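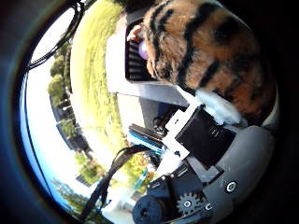
Shu-fen Ho wants to know if the Skuten hand can hold something soft without squashing it flat, and whether she needs to buy the force add-on first. Good place to start, so I moved it to the top of the page!

Soft stuff is what I built it for. You don't need the add-on. Set the grip to 2 in the Prarkus app, close slowly, and let the fingers settle before you lift. I do nearly all my own testing with plush toys (tigers, mostly, my kids have opinions) and I hardly ever touch the higher settings.

What comes in the box?

The hand, the wrist bracket, the small wrist camera with its cable, and a bag of spare screws. The arm is separate. If you already own a Bravoner arm, the bracket bolts straight on. For anything else, write to me with the model before you order, please, because I've had to take a few back and I hate doing that.

Can I use it outside?

Yes, on a dry day. The housing isn't sealed, so keep it away from rain and sprinklers, and blow the grit off the gears when you come back in. A soft paintbrush gets into the corners nicely too. 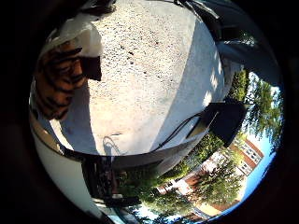

Wrist camera view, outdoors on gravel with the plush tiger.

Why does the camera picture look round and bent?

It's a very wide lens, and I picked it on purpose so you can see what you're holding and a good bit of what's past it. The app has a "flatten" switch if the curve bugs you. You lose the edges when you turn it on, so I leave mine off. Same goes for rotation, the picture turns when the wrist turns and you get used to it faster than you'd think.

How much is it, and how long do I wait?

The hand kit is $278 and shipping is $29. I build in small batches and the next one goes out in December. Kayode Briggs asked about a school discount: yes, email me from your school address and I'll sort it out.

Do the cables get in the way?

They can, if you leave them long. Leave enough slack for a full wrist turn, then clip the rest back along the arm.

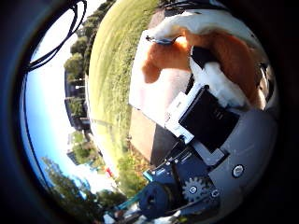

I use the little clips from the spare bag and check them every time I swap toys or change the arm's position. If a cable pulls tight at the end of a turn, stop and give it more room, don't just hope for the best. Replacement cables are on the parts page.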